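**September 5, 2019. Laundry corner, textile workshop, Drirkdale**

Back at it after the August break, and I have to say it was nice to walk in this morning and find the place smelling of soap flakes again and not of paint! Kwan-ho had the kettle on before I had my coat off, so we got a slow but very pleasant start.

Main thing for today was the sorting. Soledad wants every garment in the wash study to go through the baskets the same way before the next round, meaning worn pieces in, liner folded over the rim, no bags, no hangers. We used to tip everything onto the long table and argue over it there, and I was fond of that (the arguing mostly), but the piles got mixed twice in August and poor Rosine had to go back through the tags with a magnifier. So baskets it is.

I went through the reds first. Ljubica has been asking for weeks whether the striped collars bleed into the white part of the rib, and I keep promising her an answer and then getting pulled onto something else. The Raven jersey is the one she worries about most. Its body color is lovely and deep, but I don't fully trust it, and the cold wash at 16 degrees that Gilles likes so much tells us very little. I'd sooner see it at 50 and know the worst. We agreed over lunch to do both, cold first, and to keep a white cotton piece in with each red one as a witness cloth. If the dye moves, the cotton will show it long before the collar does.
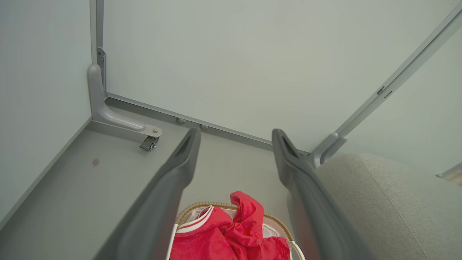
*Red with the striped rib collar, in the lined wicker basket, white cloth in beside it.*

A note on the liners, while I remember. The white ones are the right choice for this, even if they look grubby sooner, as any color that rubs off will show on them. Please shake them out and look them over before they go in the wash themselves. I found a long pink smear on one last month and would dearly love to know which garment left it, but by then the basket had been filled and emptied I don't know how many times.

Also, the floor. There is a small reddish-brown stain over by the left wall. Kwan-ho thinks rust, I was thinking dye, and Gilles came over, looked at it for a good long while and said "tea." I'm going to try a damp white rag on it tomorrow, and if the rag comes up pink I'll put it in the book with the red samples. Whoever mops before then, leave that bit alone, please.

The Arnaud detergent is down to the last 299 grams by the kitchen scale. That's enough for the cold round and maybe one warm one if we're careful with the scoop. Rosine is ordering more, and she'll ask for the unscented kind this time (thank you, Rosine, my nose thanks you too).

Left to do:

- Cold wash for the reds, 12 minutes, witness cloth in with each
- Same again at 50, fresh cloths
- Rag test on the floor stain
- New tags for the Fatach shirts, the ink on the old ones has gone faint
- Ask Soledad if she wants the collars photographed flat or on the form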